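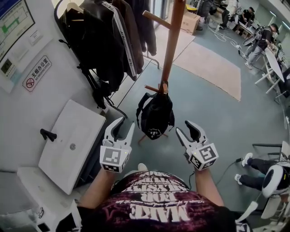
Relatório de andamento: biblioteca de bairro Pinheiro

4 de novembro de 2024

Olá, pessoal da Duseo!

Prometi que este relatório ia ser mais curto que o anterior e já aviso que talvez não cumpra, porque desde agosto aconteceu bastante coisa por aqui (quase tudo boa, uma parte nem tanto). Vou contando na ordem em que me lembro, e no fim vêm as contas e o que falta fazer.

Começo pelo catálogo, que era a parte que mais me tirava o sono. Quando assinamos o acordo, a coleção da Pinheiro estava registrada em fichas de cartolina, algumas batidas à máquina e outras escritas a mão com uma letra que só Deus decifra. Hoje temos 1837 títulos lançados no Clidorari, com autor, editora, ano e cota, e já dá para pesquisar do celular! Faltam 923, quase todos da sala dos fundos: literatura infantil, didáticos antigos e uma prateleira inteira de revistas de jardinagem que ainda não decidi se cataloga número por número ou como coleção. Se alguém aí tiver opinião sobre isso, aceito de bom grado, que eu mudo de ideia toda semana.

O Clidorari em si tem funcionado bem. A importação das planilhas travou duas vezes em setembro por causa dos acentos (todo "ção" virava uma sopa de símbolos) e perdi uma tarde inteira refazendo o arquivo. Depois que passei a salvar tudo no formato certo, nunca mais deu problema. Deixei o passo a passo impresso e colado atrás da porta do balcão, para quem vier depois de mim não sofrer igual. Só sinto falta de um campo para anotar o estado de conservação do livro. Por enquanto estou usando o campo de observações, o que resolve, mas atrapalha na hora de filtrar.

Agora os empréstimos. Desde a reabertura do balcão fizemos 142 carteirinhas novas, e fiquei muito feliz com isso, porque em agosto eu dizia para quem quisesse ouvir que chegar a cem já seria uma festa. Muita gente veio por causa da feira de troca, que fizemos na calçada num dia de sol lindo, e acabou entrando para ver o resto. Os romances policiais saem sem parar. Poesia sai pouco, mas quem leva renova, renova e renova! A seção de culinária também surpreendeu, e temos um livro de pães que passou mais tempo emprestado do que na estante.

A parte chata: o telhado. A chuva de outubro achou um caminho por cima da estante de história regional e molhou 2 caixas antes que eu percebesse. Abri os volumes em pé, com papel absorvente entre as folhas, troquei o papel de manhã e no fim do dia, e a maioria se salvou com as páginas um pouco onduladas. Alguns não tiveram jeito, e fiz uma lista à parte com os títulos para tentar repor por doação. O conserto das telhas foi feito pela Calach, que também limpou a calha, e a nota vai em anexo. Esse gasto não estava previsto no orçamento original, então tirei da rubrica de mobiliário, como combinamos por telefone. Com isso, a estante nova da sala infantil fica para a próxima parcela. É uma pena, eu já tinha até medido a parede, mas sem telhado não há estante que aguente.

Das contas, o resumo é este: a rubrica de etiquetas e material de encadernação está dentro do previsto e deve sobrar um pouquinho, a de divulgação quase não foi usada (os cartazes saíram de graça na gráfica da esquina, em troca de um agradecimento no rodapé) e a de mobiliário ficou zerada pelo motivo que expliquei. Queria pedir autorização para passar o que sobrou da divulgação para a compra de lâmpadas. A sala de leitura escurece cedo, e no fim da tarde o pessoal vai arrastando a cadeira para perto da janela.

Uma coisa que eu não tinha posto no plano e acabou acontecendo foi a roda de leitura em voz alta. Começou pequena, com um conto curto e um bule de café, e agora é quinzenal. Lemos um conto por encontro e depois conversamos (ou discutimos, dependendo do final do conto...). Não custa nada ao projeto além do café, que sai do meu bolso com muito gosto, e eu gostaria de incluí-la oficialmente na programação do ano que vem.

O que fica para o próximo período: terminar o catálogo da sala dos fundos, repetir a feira de troca, revisar o regulamento de empréstimo (o prazo atual é curto demais para quem pega romance grosso, já ouvi essa reclamação muitas vezes e concordo com ela) e voltar à ideia da caixa de devolução do lado de fora. Para essa caixa pedi orçamento em duas serralherias e só uma respondeu. Assim que tiver o segundo valor, mando os dois juntos para vocês compararem.

Seguem em anexo a planilha de gastos, as notas digitalizadas, a lista dos livros perdidos e o regulamento com as minhas sugestões marcadas em amarelo. Se preferirem conversar antes de responder sobre as lâmpadas, estou no balcão todas as tardes, e o telefone continua o mesmo.

Um abraço e obrigada pela paciência com as planilhas atrasadas!

Coordenação da biblioteca Pinheiro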